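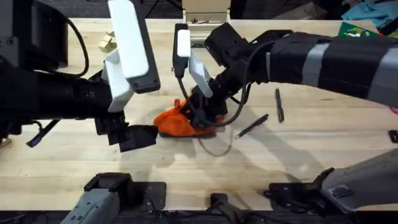
Han-gyeol Heo holds that a plank-topped worktable is a poor place to sort small things, the seams catch everything, pens included, and that anyone setting up a hobby room should buy a solid slab and be done with it. The view is common enough among people who sew or do bookkeeping. It is not shared by most joiners, and the plank top is still the usual form in home workshops across Gralville and the surrounding townships.

Plank-top worktable

A plank-top worktable (also board-top table, seam table) is a flat work surface made of parallel wooden boards laid edge to edge, with the joins left visible. Used for sorting, mending, folding, packing, light assembly. Distinguished from the butcher-block top, where strips are narrow and glued on all faces, and from the slab top, one piece.

Construction

Boards run the long way in most tables. Pale timbers are favoured, maple and birch in the east, because dark ones hide dropped needles and screws. Edges may be tongue-and-groove, splined, or simply butted and held from underneath by battens. Butted tops are cheapest and open up over a dry winter; by February a thin coin will stand in the gap. Splined tops hold better but take longer to make.

Finish is oil or hardwax, sometimes nothing. Varnish chips at the seams. Usual height for standing work is higher than a kitchen table, lower than a bar, and makers argue about it. Teodoro Enriquez's pattern, widely copied, has a top 62 mm thick, which most owners find heavier than they need. Later versions went thinner and added a front rail for clamps.

Use with cloth and soft goods

Cloth behaves differently on boards than on a laminated surface. It grips. A soft bag or a bit of lining set down crumpled tends to stay where it was put, useful for one-handed pinning, a nuisance for smoothing. Menders generally work from the middle outward and keep the marking tools to one side, pens or chalk, on the side of the writing hand.

Bright fabrics (orange, lime, the hunting colours) are easy to find on a pale top and are often used for the scrap bag for that reason. White thread isn't easy to find. Some users lay down a grey felt for it.

Seams and small items

The standing complaint. Pins, seed beads, grains of sand all collect in the joins. Methods for clearing them:

A stiff card drawn along the seam toward the end of the board.
Vacuum with a stocking over the nozzle, so that pins can be recoverd.
Filling with wax. Works for a year or so, then lifts in strips.

A pen set down along the seam direction is less likely to roll across the table, a pen set across it will stop at a raised edge if there is one. On a freshly planed top there isn't one, and it rolls.

Clamps and edge fixtures

Most plank tops carry something on the edge. Vises, lamp brackets, clamp-on arms, cable hooks. Boards take clamp pressure well when the outer board is hardwood and badly when it's pine, which dents and then cups. A scrap of leather under the jaw is the old fix. The Jumano edge plate does the same job and costs more. Cables are best kept above the work or taped back off the edge, loops lying on the surface drag things with them.

Regional makers

The Szewczyk shop built tables in Gralville for 16 years, nearly all of them maple, and numbered the undersides. The highest number reported so far is 600. Prundisel tables are similar but have a shorter apron and bolts in place of wedges; the two get confused at auctions. Mal-soon Ji kept a list of surviving Szewczyk tops, now out of date.

Care

Wipe along the boards, never across. Re-oil when water stops beading. Let the tabel dry with both faces open to the air, a cloth left damp on one side overnight will cup the boards under it. Ink comes out of bare wood with sanding and not much else.

See also: Folding table, Bench hook, Mending kit, Trestle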